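Game room, finally

Ok quick one, I have to be out the door soon. Spent the evening on the pool table, or really on getting stuff OFF the pool table. It was Devendra's idea to start there and he was right, I hate that.

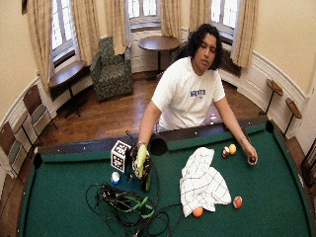 A pool table is the worst shelf in any house. Flat, waist high, right on your way in — so everything lands on it. I had a whole list for June and the felt was meant to be last. But you can't rack anything with a heap of black cables and green straps in the way, and the checked towel kept ending up on top of the balls. Found the orange one half under it.

Rules now. Balls go back in the tray after every game. Towels in the kitchen were they belong. Cables get sorted by length, tied, and into the gray bin, and if I don't know what one's for it gets 2 weeks.
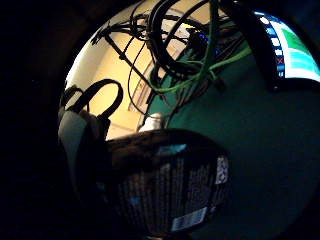 Gunnlaugur says 2 weeks is too generous. Maybe. He threw out a charger last year and had to buy it again the same month, so.

Still to do: brush the felt, new chalk, find the short cue. Everett wants a rematch on Saturday and I am not loosing again on my own table.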